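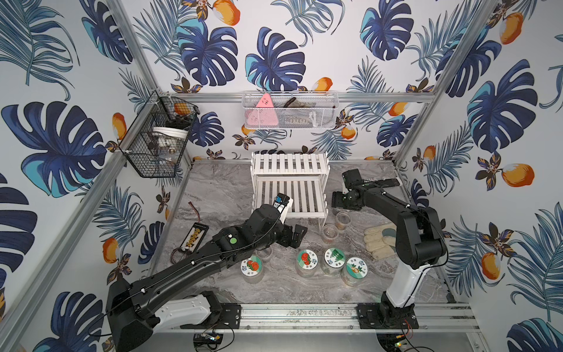

Every few years somebody announces that theatre has left the building, and a company with a grant and a mailing list sets out to prove it. The latest is Lurnover, whose new piece, Ekon, is played to 1000 ticket holders over a fortnight, each of them at home with a telephone and a sealed envelope. You are told to choose a wall and look at it while a voice describes the house you grew up in. It is a fair test of a wall. Paper printed with big dark-blue and turquoise monstera leaves and orange-and-white fruits will do half the work for the performers, and a plain magnolia one will do none of it. I had magnolia.

The voice on my night belonged to Fatemeh Sadeghi, a fine stage actor who deserves a stage. She has a way of stopping before the last word of a sentence that makes you lean in, even down a phone line. For ten minutes I was happy to go wherever she was going. Then came the questions. What colour was the front door? Who was standing behind it? I said green, and my aunt, and Sadeghi said "Yes" in a tone that would have done for any colour and any aunt.

The director, Jagadeesh Shenoy, calls this "co-authorship". I have read the script, all 115 pages of it, and I can report that my part in the writing came to nine words, none of which changed the ones that followed. Two friends who took calls on other nights gave quite different answers and got the same ending, down to the pause.

Does that matter? Shenoy thinks not. "You don't rewrite a song because someone new is listening," he told me, and he is right, but songwriters don't usually put the listener's name on the poster.

The envelope is better. Usha Alva designed the contents, a folded map and a strip of cloth that smells of cloves, and she has understood something her colleagues haven't about how little an audience needs. I kept the cloth. The map went in the recycling after Vondimstead, the made-up town it shows, was explained to me for the third time.

Lurnover plans a longer version in July, with a cast of four and live music by Nandini Venkataraman. I would go to hear her play. I'd like to sit in a row with strangers while she did it, near someone with a cough — and I would pay more for that than I paid for the envelope.

Related
Nadar at the Old Chapel: a puppet show with too many strings
Bindu Joseph on learning lines in a second language
Who is the interval for?
143 seats and no heating: a winter on the fringe circuit

Contact us | Subscriptions | Copyright 2020 | Back to top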